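Report on the Open Day Demonstration at the Beaulieu Laboratory 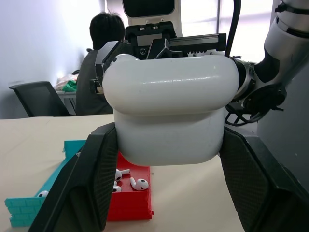
Department of Mechanical Engineering, Robotics Project Group 3

1. Purpose of the visit

The group attended the open day at the Beaulieu laboratory on 17th November as part of the second-year project course. The task was to observe one manipulation demonstration and to report on gripping method, part presentation and operator workload. The demonstration was given by Normand Bouchard. Notes were taken by Ans Dierckx and checked by the group before writing.

2. Setup

The station is known in the laboratory as Menura. It works over a cream-colored table with parallel grippers. The fingers are black, with textured pads on the inner faces. The workpieces were white wireless earbuds and a large white charging case with a domed lid. The earbuds were presented in shallow trays, one red and one teal. One wrist carries a small camera, which gives a close view of the fingers and of whatever they hold.

3. Observations

The case is glossy and rounded at every corner, so the contact area available to a flat finger is small. The fingers hold it low on the sides, below the seam between lid and body. A grip across the seam would load the lid and could shift it.

With the case held in front of the wrist camera, much of the table behind it is hidden. Mr. Bouchard stated that a second viewpoint is used for this reason when the earbuds are to be located.

The earbuds lie in the red tray in different orientations. A fixed approach angle is therefore not sufficient, and the stem direction must be found before each pick.

4. Questions put to the laboratory

Pad wear: pads are replaced after 54 hours of operation. Training of a new operator: 2 sessions. Grip force was not disclosed.

5. Further work

The group will build a test fixture for rounded parts in the Clullus workshop and compare two pad textures. Results are due in April.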